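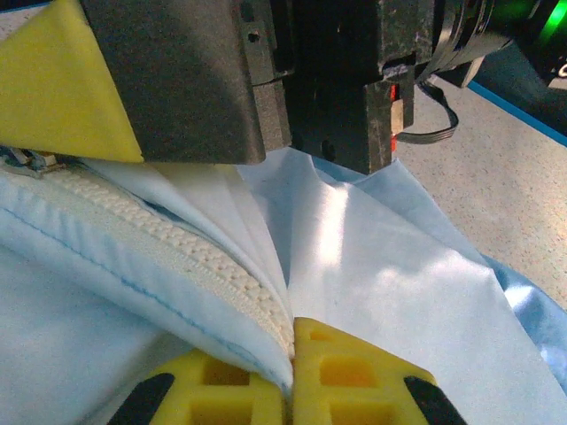
Dong-geon Ra wrote under my last post that a chunky plastic zipper is the easiest kind there is to look after and that I should stop babying mine and just wash the thing. I have been thinking about that all afternoon, so now you all get a thread on zippers. Get a drink, I'm in a mood to go on a bit.

First of all, Dong-geon, you're mostly right! Big molded teeth forgive a lot. My mother had a parka with teeth like that and it went through every winter of my childhood plus two cousins. But I have also killed one, in August, in my own washing machine, so I come to this with some humility (and a small burial plot in the sewing drawer).

The way I killed it was washing it open. The two sides flapped around for the whole cycle with a bath towel and a pair of jeans, and when I pulled it out the very bottom of the tape had frayed to a beard. So now everything gets zipped closed before it goes in, coats, pouches, cushion covers, the lot. Zip it, turn it inside out if it will turn, and then wash.

Pale blue things are my particular weakness, as anyone who has seen my closet knows. Pale blue with a white zipper is even worse because the white goes gray before the blue does. I use an old toothbrush and a drop of dish soap, brushing along the teeth and then across them, with a folded dishcloth underneath so I'm not grinding the dirt into the fabric on the other side.

Rinse the brush more often than you think you need to. I do the whole length, then go back and do it again with clean water. It takes me about one radio play, or most of a phone call with my sister, who can hear the brushing and always asks if I'm doing my teeth.

Now the slider. If yours is metal on a plastic zipper, dry it! Pinch it in a towel, slide it up and down a few times, pinch it again. I left a damp one lying against a light fabric once and there was a little orange freckle there the next morning. Lemon juice faded it. It's still there if you know where to look, and I always look.

Somebody is going to ask about sticking zippers so let me get to it. I've tried candle wax, bar soap and a pencil. The pencil works, but please do not put a pencil anywhere near pale fabric, I beg you. Plain white candle, rubbed lightly on both sides with the zipper closed, then run it a few times and wipe off the crumbs. That's my whole method.

My neighbor swears by the Tendero zipper stick and gave me the end of hers to try. It's lovely and smells faintly of oranges, and I couldn't feel any difference from the candle. I'll use it up all the same, because it was a present.

If there's padding, the seam next to the zipper is the part I check. On quilted things the stuffing likes to creep up against that line of stitching and sit there in a lump, and then the zipper wants to curve away from it. While it's still a bit damp I lay it flat and work the lump back out with my fingertips, starting at the seam and moving toward the middle, like smoothing pie dough (only less satisfying and you can't eat it).

And then folding. I used to fold right across the zipper, and those pieces came out of the drawer with a kink that never quite left. Now I fold so the zipper lies along an edge, or I roll the soft part loosely and let the zipper ride on the outside. It takes up more of the shelf. I have given up a whole shelf to this and I regret nothing.

Oh, and snagging! If the lining gets caught, don't yank. Hold the fabric taut just behind the slider and back it off a tooth at a time. I got a pillowcase out of a duvet cover that way last winter after six minutes of very bad language.

So, Dong-geon, I will stop babying it and wash it, closed, cold, by itself, with the toothbrush first. Which I realize is still babying it. I'll put it over the rack tonight, and if the white comes up nicely I'll tell you all about it in far more detail than you want.

Adding one more because two people asked already: no, I don't tumble dry anything with a plastic zipper. Over the rack, zipper side up, near the window but out of the direct sun.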